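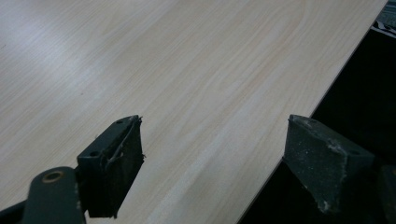 A pale tabletop with a light wood-grain finish.

By Mỹ Lục
July | 12 comments | 293 shares

Lụa Nghiêm is eating a peach over the sink when I call, and she asks if she can finish it first. So I wait. It's 7:30 on a Saturday and she has already been to the track, come home, showered and started a load of laundry, while I've managed coffee (one).

Lụa runs the 800 for the Farkdale club, and last month the town voted to help pay for her next season. It's the first time Farkdale has put money behind a single athlete, and I wanted to know what that feels like from the inside.

"Weird," she says. "Really nice, but weird. I went to the pharmacy and the guy said, so you're what we're paying for."

The grant covers travel, physical therapy and a share of her coach's time. Before that she was doing early shifts at Londard, the packaging place out by the highway, and training after lunch. I asked how long she kept that up.

"Three years. You get used to it, and then you get a stress fracture." She laughs at this more than I would. "My shin made the decision for me. I was off for most of a winter and I thought, okay, I either do this properly or I do the company softball team."

She still works at Londard two mornings a week. They offered to let her go entirely and hold the job, but she likes the people and she likes the paycheck, and she says too much free time makes her go looking for injuries on the internet.

I had to ask about the regional final, the one she lost by a lean. I was there that night, up in the cheap seats, and I yelled so hard I couldn't talk the next day!

"I've watched it a lot. I went at 638 meters, my coach worked it out from the video, and the plan was 700. So I went early, and the last 100 was just horrible. My arms quit before my legs did." Would she do it again? "Yeah, probably. I felt great right up until I didn't."

Her coach, who goes by Mạc and doesn't do interviews (I tried), has her running hills this summer, plus one long run a week that she openly hates. She used to skip it when she had a shift. Now there's no excuse, and she says Mạc reminds her of that in text messages with no punctuation.

What comes next is the Graltari meet, her first race outside the state. She's never been on a plane for a race before and she has questions about whether spikes can go in a carry-on. I said I thought so. Please write in if I was wrong, because she leaves soon.

And the pharmacy guy?

"Oh, he wants a signed picture for the counter. I don't have any pictures. I told him he could have my old race number, and he said was it a good race, and I said no, it was terrible, and he took it anyway."

The dryer buzzed at that point and she had to go.

Recent stories
Farkdale pool to stay open late through July
High school track gets new lanes before fall
Softball: Londard drops two at home
Readers write: should the town fund athletes?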